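Gellik Hand Kit — data card and setup notes

Maintained by Heike Strobel at Restell. Last revised in April, for kit revision 2.

What this is

Gellik is a hand-held gripper kit for recording short tabletop tasks. It is sold by Brosteo as a set of parts, and this repository holds the sample recordings we made with it, along with the scripts to read them. We bought our kits at list price. The notes on the hardware are our own.

What is in the repository

samples/ holds 177 recordings, one folder each
tasks/ holds a plain text prompt for every recording
calib/ holds lens and marker calibration for both of our kits
tools/ holds the reader, the frame exporter and a small viewer

Recordings are split by task group: cards, containers, tape and rings, beads. The cards group is the largest. It covers picking up a single thin card, carrying it across the table, standing it against something, and handing it over.

Hardware notes

The kit uses a wide round lens looking down past the fingers. Each finger has a soft orange pad on its inner face and a square printed marker on top. The reader uses the two markers to work out how far the fingers are open, so keep them clean and don't cover them with tape or labels.

Side mirrors are optional. With them fitted you get a second, compressed view of things at the edge of the table. We left them on for the cards group and took them off for beads.

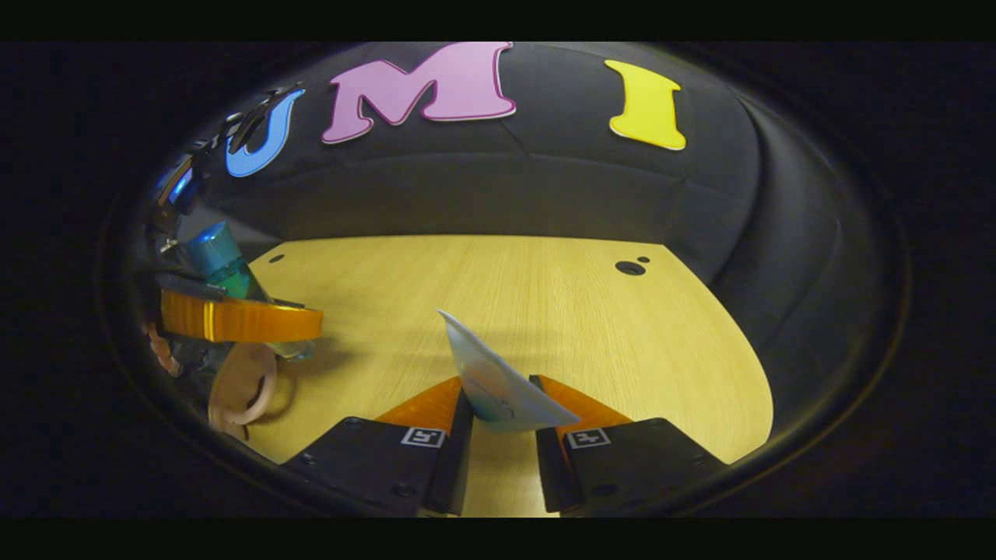
Cards group: a thin card held between the pads over the wood tabletop, foam letters on the black backdrop.

Pads are the part that matters most for cards. The standard ones grip a thin card well enough if you close slowly and come in from above the edge. On glossy stock they sometimes let the card turn in the grip. The harder pads that Brosteo sells separately did worse for us on everything except the containers.

Expect to replace pads after 500 grasps or so if you work with rough objects. Ours lasted longer on cards.

Using the reader

Install the requirements, then run tools/read.py with the path to a sample folder. It prints the task prompt, the length, and the finger opening over time. Add --export to write out the frames. The exporter keeps the full round view, dark border included. Use --crop if your model needs a square input, but check the result first, as the crop loses most of what sits near the rim.

Openings are given on a scale from 0 to 1000, where 0 is fully closed. Some older tools from Rugemalira expect the scale the other way round. There is a --flip option for that.

Known problems

— Finger opening drops out when a marker is hidden by the object. The reader leaves a gap and does not fill it.
— Strong overhead light puts glare on the pads and can upset color-based tracking.
— Letters and labels near the rim are bent by the lens. Don't use the samples for reading text without correcting for it.
— Three folders in the beads group have no prompt file yet.

License and contact

Samples are free for research and teaching. Ask us before commercial use. The calibration files only fit our two kits, so please make your own. Questions and corrections go to the issue tracker, where Heike reads them.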